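Is a Clean Bowl Really Clean? And Other Questions About Dishes

A doubter's guide to bowls, plates and the stuff grown-ups say about washing up

By Abbas Bagheri

Grown-ups say a lot of things about dishes. Let it soak. Hot water kills all the germs. Plastic ones can't break. You have probably heard at least one of these while standing at a sink when you would much prefer to be somewhere else.

Some of these sayings are true. Some are half true. A few are just things people heard from their own parents and never checked. In this explainer we are going to check them. You should check me too, and I'll give you a couple of tests you can do in your own kitchen.

What is a bowl made of?

This sounds too easy. A bowl is made of bowl stuff! But pick up three bowls from three different kitchens and you may be holding three very different materials.

Ceramic is the old one. It starts as clay, which is soft, wet dirt of a special kind. Somebody shapes it and lets it dry, and then it goes into a kiln, an oven much hotter than the one you bake cookies in. The heat changes the clay for good. You can add all the water you like afterward and it won't go back to mud.

Melamine is newer. It is a hard plastic, and it is popular for picnics and for families with small children. Melamine bowls are often light, and some are made with speckles so they look a bit like stone or pottery. I don't mind that, but I do think you should know when something is dressed up as something else.

Then there is glass, and metal, and wood, and the bendy plastic that lunch boxes are made of. We'll mostly stay with the first two.

The dish bin

Plenty of people carry and stack their dishes in a big plastic bin. It might stand in for a sink at a campsite, or hold the clean things until someone puts them away. A good one is deep, with thick rims so that you can get hold of it. The white one in our picture has a tan, speckled melamine bowl in it with another bowl stacked underneath, and a shiny white dish beside them.

Now, look at how bright that speckled bowl is. There's a white spot of light near the middle. Does the shine mean it's clean? Does it mean it's wet? Make a guess before you read on, and try to say why you guessed it.
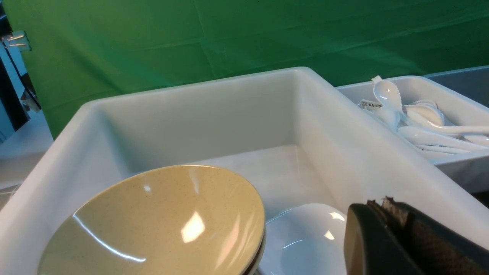 Shiny does not mean clean

I hope you said "I can't tell," because I can't either.

A shine is only light bouncing off something smooth. When light hits a smooth surface, most of the bounced light goes off in the same direction, and if your eye happens to be in the right place you see a bright spot. When light hits a rough surface, it scatters all over and you get a dull look.

Water is smooth on top, so a wet bowl can be shiny. Melamine is smooth too, so a dry melamine bowl can be shiny. And here is the annoying part: grease is also smooth. A bowl with a thin layer of butter on it can gleam like a new car.

So "look how it sparkles" is not proof. Commercials love sparkles. They even add a little ringing sound. I have washed a great many dishes and not one has ever rung at me.

Try this: the water test

You need: two bowls (one that was washed properly and one with a tiny bit of cooking oil rubbed around the inside with your finger), and some cold water.

Pour a little water into each bowl, swirl it and tip it out.

Watch the inside walls. On a clean, glazed ceramic bowl, the water tends to slide down in a thin sheet. On the oily one it pulls itself into beads and wobbles about. Oil and water don't mix, so the water would sooner cling to itself.

Be careful what you decide from this, though. Some plastics make water bead up even when they are perfectly clean. If you try the test on a plastic bowl and see beads, you haven't caught anybody doing a bad job. Do it again with the same kind of bowl, one clean and one oily, so the comparison is fair. Scientists call the clean one the control.

Wash the oily bowl when you're done. Yes, you.

What does soap do, then?

You may have been told that soap kills dirt. Dirt is not alive, so that can't be right.

What dish soap mostly does is help water and grease get along. Each tiny piece of soap has two ends. One end likes water. The other end likes grease. The grease-loving ends crowd around a blob of butter and the water-loving ends stick outward, and now the water can carry the whole blob away down the drain.

Do you need a huge mountain of bubbles? No. Bubbles are fun, and they tell you that there is some soap in the water, but they don't do most of the cleaning. A bottle might promise 200 plates from one squirt. Maybe. How big was the squirt? How dirty were the plates? When a number arrives with no details, ask for the details.

Does hot water kill all the germs?

People say this one with great confidence. It is mostly wrong for washing by hand. Water hot enough to kill most germs quickly would be far too hot for your hands. Please don't try it.

Warm water does help, because grease gets softer and runnier when it warms up. Then the soap and the scrubbing lift it off, and a lot of germs are washed away along with the food they were sitting in. Dishwashers can use hotter water than your hands could stand.

And "let it soak"? I was ready to laugh at this one, but it holds up. Dried oatmeal is like glue. Give water some time to creep back into it and it gets soft again. The part I don't believe is that anything needs to soak until tomorrow. That is usually somebody hoping that somebody else will do it.

Why do bowls have such different colors?

The color you see on many ceramic bowls is glaze. Glaze is a thin layer that turns to glass in the kiln. Clay by itself can be thirsty and will soak up soup, so the glaze seals it. It can be clear, or it can have minerals mixed in that give it color. Iron can make browns and yellows. Cobalt makes blue.

Not all glazes look the same in the light. A glossy one gives sharp, bright reflections. A matte one gives soft, fuzzy ones. Many are somewhere in the middle, and potters call that satin. Compare the big olive-yellow bowl with the square white one and see what the light does inside each of them.

The square one brings up another question. Most bowls are round. Why?

One answer is that the potter's wheel spins, and spinning makes round things. Another is that a spoon goes around a round bowl easily. Corners can be trickier, which is why a square bowl will often have soft, rounded ones like these. Some people say square bowls fit better in a cupboard. I'd want to see the cupboard first.

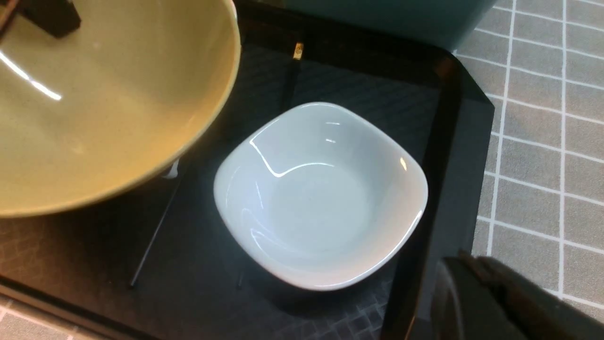
Plastic ones can't break. Can they?

They can. Melamine is tough, and if you knock a melamine bowl off a table it will probably survive. "Probably" is doing a lot of work there. Drop it often enough, or onto its rim on a hard floor, and it can chip or crack.

There's another thing to know about melamine, and it matters more than the dropping. It should not go in the microwave. Glass and many ceramic dishes can, if the bottom says so. Turn the dish over and look for the words. If there aren't any, ask a grown-up, and if the grown-up says "I think it's fine," ask how they know.

Ceramic breaks differently. It is hard but it doesn't bend, so when it gets a big enough bump, it snaps. If that happens, leave the pieces alone and call an adult. Even a very small piece can cut.

How to stack without a crash

Put the biggest and heaviest at the bottom. Bowls of the same shape sit inside each other nicely. Bowls of different shapes only pretend to, and then they lean.

A leaning stack isn't always about to fall, but give it a gentle nudge with one finger and see if it rocks. If it rocks, take it apart and start again.

Keep square with square and round with round. If you have only one square bowl, let it go on top.

Wet bowls can stick together. If two are stuck, don't yank. Wiggle the top one sideways a little to let some air in.

Words to keep

Ceramic: clay that has been heated until it is hard for good.
Melamine: a hard, light plastic used for dishes.
Glaze: the thin glassy coat on pottery.
Kiln: a very hot oven for clay.
Control: the plain one you compare your test with.

A few questions from readers

Is it true that air drying is cleaner than using a towel?
It depends on the towel. A fresh one is fine. One that has been used on the dishes, the counter and the dog is worse than air.

My brother says rinsing is the same as washing. Is it?
For a glass that held water, nearly. For a bowl that held spaghetti, run your thumb around the inside after he has rinsed it. Then show him your thumb.

Do dishes ever wear out?
Yes, slowly. Glaze gets fine gray marks from knives and forks, and melamine gets scratches that hold stains. Find the oldest bowl in your kitchen, tilt it under a lamp and look for them.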